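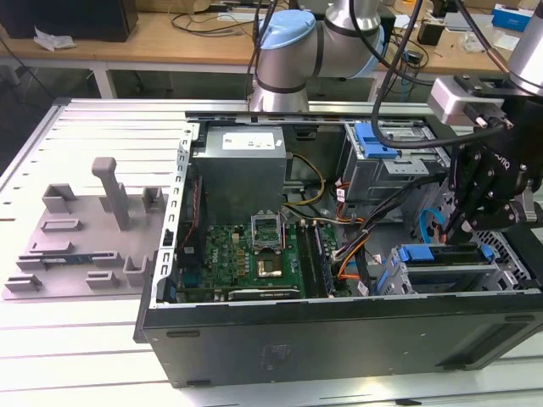
옆판을 열어 둔 컴퓨터 본체. 소켓 바로 아래 놓인 네모난 칩의 덮개가 금빛이다.

Clulimby 어린이 > 과학 > 정말일까? > 물질

반짝이면 다 금일까?

노랗고 반짝거리는 물건을 보면 "금이다!" 하는 말이 먼저 나옵니다. 트로피도 금, 초콜릿 포장지도 금, 오래된 컴퓨터 속 부품도 금이라고들 하지요. 그런데 잠깐만요. 색깔만 보고 어떻게 알았을까요?

색깔은 아주 약한 증거입니다. 노란색을 내는 물질은 많거든요. 이 글에서는 금에 대해 흔히 듣는 말을 하나씩 의심해 보겠습니다. 이 글에 적힌 말도 의심하면서 읽어 주세요.

금처럼 보이는 것들

황동은 구리와 아연을 섞은 금속입니다. 트럼펫이 노란 것은 대개 황동 때문입니다. 잘 닦아 놓으면 금과 꽤 비슷하지만 오래 두면 색이 칙칙해집니다.

황철석은 철과 황으로 된 광물입니다. 땅에서 캔 그대로 번쩍거려서 '바보의 금'이라는 별명이 붙었습니다. 예전에 금을 찾던 사람들이 여러 번 속았다고 합니다. 몇 명이나 속았는지는 알 수 없으니 이야기가 부풀려졌을지도 모릅니다.

질화티타늄은 이름이 어렵지요. 드릴 날에 얇게 입히는 단단한 물질인데, 이것도 금색입니다. 드릴 날이 노랗다고 보석상에 들고 가면 곤란합니다.

초콜릿 포장지는 보통 알루미늄에 노란색을 입힌 것입니다. 긁어 보면 은색이 나옵니다.

도금은 금일까, 아닐까?

여기서부터 조금 까다롭습니다. 도금은 다른 금속 위에 금을 얇게 입히는 일입니다. 겉은 진짜 금이 맞고, 속은 금이 아닙니다. 그러니까 "금이 들어 있다"는 말은 참인데 "금덩어리다"라는 말은 거짓입니다. 광고는 이 두 말을 슬쩍 섞어 놓을 때가 있습니다.

전자 제품에도 금 도금을 한 부분이 있습니다. 금은 전기가 잘 통하고 공기 속에서 녹슬지 않아서, 전선이 맞닿는 접점에 쓰기 좋습니다. 전기만 따지면 은과 구리가 금보다 더 잘 통합니다. "금이 전기가 제일 잘 통해서 쓴다"는 말을 들었다면 그건 틀린 설명입니다. 그래도 은은 시간이 지나면 검게 변하고 구리도 겉이 변하기 때문에, 접점에는 금이 뽑히곤 합니다.

가상의 팔찌를 하나 생각해 봅시다. 안쪽에 12K라고 찍혀 있습니다. K는 캐럿이라고 읽고, 전체를 스물넷으로 나누었을 때 금이 몇인지를 뜻합니다. 스물넷 가운데 12면 무게의 절반만 금이지요. 나머지 절반은 은이나 구리 같은 다른 금속입니다. 물론 글자는 누구나 찍을 수 있으니, 찍혀 있다고 바로 믿을 일은 아닙니다.

깨물어 보면 안다고?

만화에서는 금화를 깨물어 보고 고개를 끄덕입니다. 순금은 금속치고 무르니까 자국이 남는다는 생각입니다. 그런데 납은 금보다 더 무릅니다. 납덩이에 금색을 칠해 놓으면 이빨 자국이 멋지게 날 겁니다. 게다가 납은 몸에 해롭습니다. 이가 상할 수도 있고요. 이 방법은 만화에 그냥 두고 옵시다.

자석은 어떨까?

금은 자석에 붙지 않습니다. 그래서 자석에 철썩 붙는 목걸이라면 의심할 만합니다. 하지만 안 붙는다고 금이 되지는 않습니다. 황동도, 구리도, 알루미늄도 자석에 안 붙으니까요. 자석은 가짜 몇 개를 걸러 낼 수는 있어도 진짜를 증명하지는 못합니다. 아래에 나오는 다른 검사도 이런 식으로 따져 보면 좋습니다.

무게와 부피를 같이 재기

좀 더 믿을 만한 방법은 밀도를 재는 것입니다. 밀도는 같은 부피에 얼마나 무거운 것이 들어 있는지를 말합니다. 금은 밀도가 아주 큽니다. 순금 100그램은 작은술 하나를 겨우 넘는 부피밖에 안 됩니다. 황동 100그램은 그 두 배가 넘는 자리를 차지하지요.

집에서 동전이나 열쇠로 연습할 수 있습니다.

1. 눈금이 있는 좁은 컵에 물을 20밀리리터 넣습니다.
2. 물건의 무게를 재서 적습니다.
3. 물건을 실에 묶어 물에 푹 잠기게 합니다.
4. 물이 올라간 만큼이 물건의 부피입니다.
5. 무게를 부피로 나눕니다.

세 번은 해 보세요. 매번 다른 답이 나와도 놀라지 마세요. 눈금을 비스듬히 보았거나 공기 방울이 붙어 있으면 값이 달라집니다. 작은 물건일수록 오차가 커집니다. 반지 하나를 부엌 저울로 재고 "가짜다!"라고 외치면 식구들이 싫어할 수 있습니다.

밀도에도 빈틈은 있습니다. 텅스텐이라는 금속은 밀도가 금과 아주 비슷해서, 속에 텅스텐을 넣고 겉에 금을 입히면 이 검사로는 알아내기 어렵습니다. 그래서 전문가들은 엑스선을 쏘아 어떤 원소가 있는지 보는 기계도 쓰고, 소리가 물건 속을 지나가는 빠르기도 잽니다. 엑스선 검사는 주로 겉쪽을 보기 때문에 두꺼운 도금에는 속을 수 있습니다. 한 가지 검사만 하고 끝내지 않는 까닭입니다.

그럼 무엇을 물어봐야 할까?

누가 "이거 진짜 금이야"라고 하면 이렇게 물어보세요. 겉만 금이야, 속까지 금이야? 어떻게 쟀어? 다른 물질이어도 같은 결과가 나올 수 있어? 마지막 질문에 대답을 못 한다면 아직 모르는 겁니다. 모른다고 말해도 괜찮습니다.

독자 댓글

초4독자: 열쇠로 해 봤는데 세 번 다 달랐어요. 컵이 너무 넓어서 그런가 봐요.

노란단추: 우리 할머니 반지도 12K인가요? 글자가 너무 작아서 못 읽겠어요.

의심대장: 금메달은요? 그것도 속은 다른 거라던데 왜 안 나와요?

Clulimby 편집실: 올림픽 금메달은 속이 거의 은입니다. 금메달 이야기는 다음 글에서 다루겠습니다.

관련 글

- 은수저는 왜 까맣게 변할까?
- 다이아몬드는 망치로 깨질까?
- 녹슨 못은 더 무거울까, 가벼울까?
- 비싼 물이 더 깨끗할까?
- 달걀 껍데기가 갈색이면 영양도 많을까?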